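Progress report to the Prutico Fund
Desk Tidying and Storage Project, Veleck Centre
Prepared by Samira Khoury, project lead
Dec 27, 2021

The grant awarded in May was intended to bring order to the shared work tables at the Veleck Centre and to give staff a simple system for keeping them clear. This report covers work to date and the use of funds.

Ten tables were included in the original plan, and 8 have now been completed. The two outstanding tables are in the Hustov room, where repainting delayed access. Toshiko Tsuji expects to finish both before the next report.

The method has remained the same throughout. Everything on a table is brought into view, sorted by use and then assigned to a container. Pens and other narrow items go into a mesh holder, small mixed items into a bowl, and anything bulky into an open plastic bin. Cutting tools are dealt with separately - staff asked for this at the first meeting, and we have kept to it.

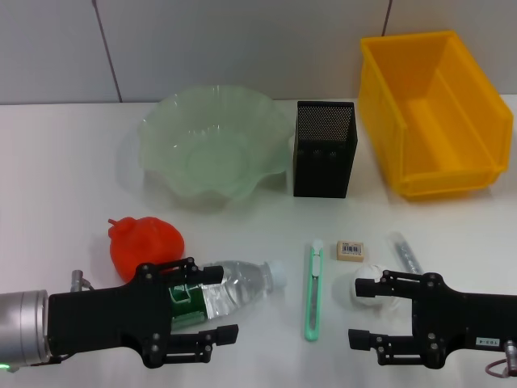 Drinks proved harder to place than stationery. Water bottles were regularly left among papers and tools, and no container had been set aside for them. Lino Marras has proposed that bottles stand in the yellow bin during working hours and be removed at the end of the day. The proposal is on trial at two tables, and Sayaka Nakajima is collecting comments from the people who use them.

Expenditure stands at 2244 against an award of 2508. The balance will be spent on labels and on replacement containers for the Hustov room. No change to the budget headings is requested.

Chie Ishida has drafted a one-page guide for new staff, which sets out where each kind of item belongs and who should be told when a container is full. A copy will be sent to the Fund once the section on cutting tools has been agreed.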